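OK quick one because I have ink on both hands and the screen still needs rinsing.

The zine is DONE. Well, the inside is done. 84 pages, which is way too many pages for a zine, my stapler has already quit on me twice. It's called Prarkovano and before you ask it doesn't mean anything, I just liked how it looked in the blocky lettering I was messing with back in March. Mostly ink drawings, a few comics, one long story about a bus driver who keeps finding the same glove. The cover is the only part left and I keep changing my mind about it.

Cover option one - two color screenprint, orange and a kind of dirty teal. Looks great when the layers line up. They line up maybe half the time. Option two - plain black on kraft stock, hand lettered title, cheap, fast. I know which one I should pick. I'm going to pick the other one.
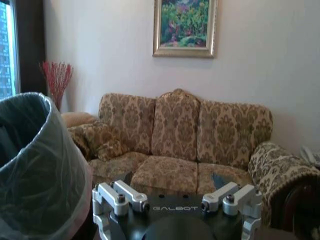 Photo: Dineo Kekana

So the printing. I did the first orange layer on Friday night and learned that my orange is basicly transparent. Mixed in some white, got salmon. Mixed in more yellow, got a sort of cheese color, which I've decided is what I wanted all along. Teal goes on next, once I get the registration tabs figured out. I've been using tape and hope.

Paper came from Botha, the heavy cream one, and it takes ink so nicely. A little tooth to it. The inside pages are just regular copier paper, can't afford to be fancy for all of it.

Total copies will be 627. Weird number I know. That's how many cover sheets I get out of the stack once I trim it, minus the ones I already ruined. I'm not printing more after that, my arms are done.

Other stuff on the desk right now:

Stickers for the Nunalov table. 5 designs, mostly birds, one is a sandwich. Not cut yet.

A poster for Zuren's spring show, they wanted "something loud" so I drew a very big mouth. Waiting to hear back.

Commissions are closed until I get throught the pile. Sorry!! If you already paid you're on the list and I have not forgotten you, pet portraits first and then the album cover.

Oh and a few people asked what pens. Brush pen for the thick lines, a dip nib for the hatching, white gel pen for fixing everything I mess up. Lots of white gel pen. 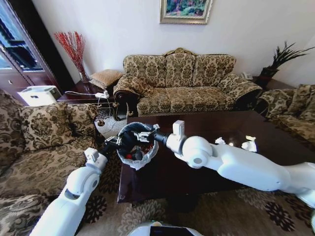
Huia Sheehan wrote: Please do the orange and teal one. I bought your last zine for the cover and the misprints were my favorites, the shifted ones look like they're vibrating. Will you sell the bad copies separate? I'd take a stack. Also is the glove story the same one you posted bits of last year?

Ha, ok, that settles it. Two color it is. And yes same glove story, but it has an ending now. I redrew the first few pages too, the driver's face kept changing on me and it was bugging me every time I flipped past it.

Misprints - sure, I'll bag them up and sell them for cheap at the table, around 2 dollars each. No shipping on those, just come find me.

Gotta go rinse that screen before it dries solid. Pics of the finished cover when there is one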